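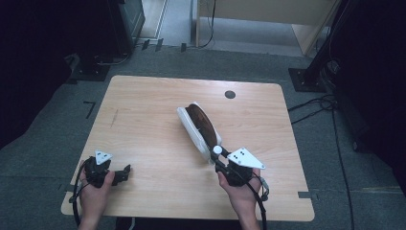

By Nighat Talpur
February

Trimetti birthday banner. Each flag is cut from printed cotton, backed with plain white cotton and sewn onto wide bias tape. The standard banner has 8 flags and is 100 inches long, with ties at both ends. Names are appliquéd by hand in felt letters — please check the spelling before you order.

Choose from blue stars, yellow dots or green stripes. Longer names need extra flags, so send me a message first. Spot clean only, and iron on the back. Ships folded in a cotton bag.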